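Chapter 6
Who Moves the Pans?

When the catering firm Fulska put two robot arms into its Dakar kitchen, the staff newsletter promised that the machines would "take the strain out of the day." Managers like this sentence. It turns up, with small changes, in almost every case in this book, and students should get used to asking whose strain is meant, and where it went.

The Fulska kitchen sends out up to 3000 meals a day. Before the arms came, the job called "pans and racks" belonged to the newest workers. It was heavy, dull and badly paid. It was also where they learned the kitchen, since a person carrying pans hears every argument and sees every shortcut. The project, named Ilach, set out to give this job to the machines, starting with the simplest part of it: taking hold of a pan by its rim.

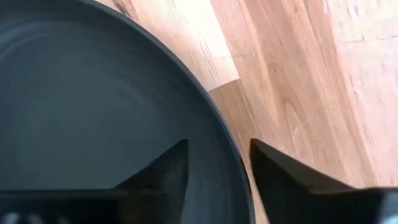 Figure 6.1 Gripper fingers on either side of a pan's rim, seen from the arm.

A grip like this looks like a small thing, and to a person it is. For the arm, the pan has to be where the arm can reach it, the right way up and with nothing piled inside. Somebody has to see to that. In the plan for Ilach this work had no name and no hours set against it.

Princess Dagdag, a shift lead, kept her own notes through May. "They told us the robot does the pans," she wrote. "I do the pans for the robot." Her crew had been cut by 6 people on the strength of a trial run of 800 lifts, done in a test room at Panganiban with no one rushing past – and no dinner to get out.

None of this proves that the arms were a mistake. Sore backs are real, and some of the crew were glad to see the lifting go. But the firm measured lifts and never measured the setting up, so its claim of time saved can't be checked by us or by Fulska. We begin with that gap in the figures.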